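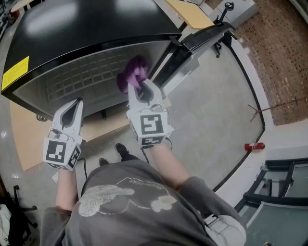

Posted by hexkey_drift, 2025-04-22
Board: Student Projects > Manipulation
Thread: Two-handed fridge wipe, marker dropouts when the door moves

Capstone group at Grurcombe, project name Minon. We collect demonstrations with two handheld grippers and train a policy on them for the arms in the teaching lab. The task is a mini fridge: open the door, wipe the inner door panel with a cloth, close the door. The wipe is always done with the right hand. The left hand handles the door and then holds station near it.

Current state: 200 episodes recorded, 50 of them unusable. The failure is the same in all 50. The pose of the right gripper is lost during the wipe and comes back with an offset, so the trajectory has a step in it. Left gripper tracks fine throughout.

Pose comes from the square markers on the gripper bodies, seen from a head-mounted camera. Each gripper has a second marker so that a wrist rotation should leave at least one readable. On the right gripper the second one is smaller and sits below the main one at the lower edge.

Things already tried:
- lower exposure, no change
- larger white border on the main marker, small improvement
- slower wipes, fewer dropouts but the demonstrations look unnatural and the policy learns the pauses

Looking for opinions before we reprint the bodies. The Zikunby files we started from are parametric, so moving a marker pocket is an afternoon of work plus print time.

----

Reply from sumpguard

How large is the offset when tracking comes back? If it is a few millimeters, it is probably the small marker giving you a bad pose on its own. A small square seen at an angle has an ambiguous orientation, and the solver can pick the wrong one of two solutions. That shows up as a step exactly like yours.

----

Reply from hexkey_drift

Translation offset is under 3 mm. The rotation is much worse and it flips sign between episodes.

----

Reply from sumpguard

Then it is the ambiguity. Stop solving the small marker separately. Calibrate both markers as one rigid body and solve for all visible corners together. When only the small one is visible, carry the previous orientation forward as a prior or mark the sample invalid.

I would not reprint anything until you have done that.

----

Reply from torque_ledger

Disagree with the last part. Software will clean up the flip, but the layout is still weak. The main marker and the small one both look like they face close to the same way on the right gripper. The left one has a marker on the front and another on the side face, so it survives a rotation that would take out the right. You already have the control experiment: left tracks, right does not. Copy the left layout.

Also look at the top of the fridge. It is glossy black and the ceiling lights show up in it as bright patches. If auto exposure is metering on that, your marker whites are going to move around as the head moves.

----

Reply from hexkey_drift

Exposure is locked, that was the first thing we fixed. White balance is also locked.

The left/right comparison is not clean, though. The left hand barely rotates in this task. It pulls the door and stays there. The right hand does all the wrist work, and against a panel with molded recesses it has to change angle at each ledge. I would expect the right to be worse with any layout.

----

Reply from torque_ledger

Swap the grippers between hands for one session and you will know. Costs nothing.

----

Reply from pallet_nine

Mentored a group on the Troncoso build last year with the same kind of gripper. Two notes.

First, cloth. Ours would bunch up above the fingertips and cover part of the lower marker whenever the wrist tipped back. A partly covered marker usually fails to detect, but sometimes it detects with a bad corner. Check your raw corner data in the bad episodes. We went to a smaller cloth and graded the grasp before each take: if cloth stood above the marker edge, the take did not start.

Second, cables. Both of yours run down to the floor, and one is across the floor in front of the fridge. We saw wrist poses drift toward whichever side had slack, as the operators were steering around the cable without noticing. The policy reproduced it. Route them up the forearm and over the shoulder.

----

Reply from sumpguard

The cable thing is real, but it is a data quality problem and will not produce a step. Keep them separate or you will change everything at once and learn nothing.

----

Reply from pallet_nine

Agreed that it is separate. It still goes on the list.

Does the fridge move when the door is pulled? I can see a caster on the board at one corner.

----

Reply from hexkey_drift

It creeps a little over a session. We realign it to a pencil line between takes. We do not use the fridge pose anywhere in training, so I had been ignoring it.

----

Reply from torque_ledger

Chock it. If the arms are going to face a fixed fridge, collect on a fixed fridge. If you want variation, move it on purpose and log it.

----

Reply from hexkey_drift

Ran the first two suggestions. Results so far:

Joint solve over both markers: the orientation flip is gone in 2 of the bad episodes I reprocessed by hand. The rest are in the queue.

Gripper swap: the dropouts followed the hand. With the side-marker gripper in the right hand there were fewer, but they did not disappear. So layout matters and wrist motion matters, and I can't split the two any further with one session.

Corner data: the lower marker has one corner jumping in several of the bad takes. Cloth is the likely cause. Cutting it down before the next session.

----

Reply from torque_ledger

Fewer is enough reason to reprint.

----

Reply from sumpguard

Finish the queue first. If the joint solve recovers most of the 50, the reprint can wait until the January cohort inherits the hardware.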